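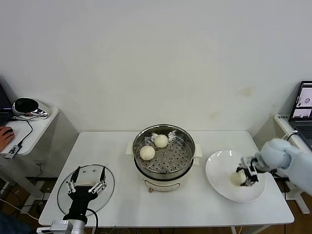 A steamed bun over the plate at the Oseo open day, with two more still on the steamer tray.

Members who came to the Oseo open day in February got to see the Troltaretti project up close. The team has been teaching a two-armed robot to handle food, and for this visit they had it moving steamed buns from a small electric steamer to a plate.

Gerardo Sison ran the demonstration. He explained that buns are a hard test for a robot hand. They are soft, they are round, and they dent if you squeeze them. A plastic block gives the software an easy time by comparison. The right arm has a hand with jointed fingers, and the left has a plain gripper with two parallel fingers. The team wants to find out which jobs really need the more complicated hand and which ones don't.

The robot learns from examples. A person guides the arms through the job many times and the software is trained on the recordings. Sison said the bun task took 800 recorded runs before they were happy enough to show it to visitors. The target for the full set of kitchen tasks is 2000.

Groups of 20 went in at a time and stood behind a line on the floor. Questions were mostly about speed. The robot is slow next to a person, and Sison said they keep it that way on purpose while people are in the room. Someone asked about steam on the cameras. He said it is a known problem and they are trying different camera positions.

Gorazd Hodžić gave a short talk afterward in the Cullinane room on where the work goes next. Opening and closing lids is first on his list, then bowls of different sizes. He doesn't expect anything ready for a working kitchen for at least 5 years.

The slides from the talk are on the members' page. The next visit will be to the Gullar workshop, and sign-up opens with the next newsletter. Please wear closed shoes.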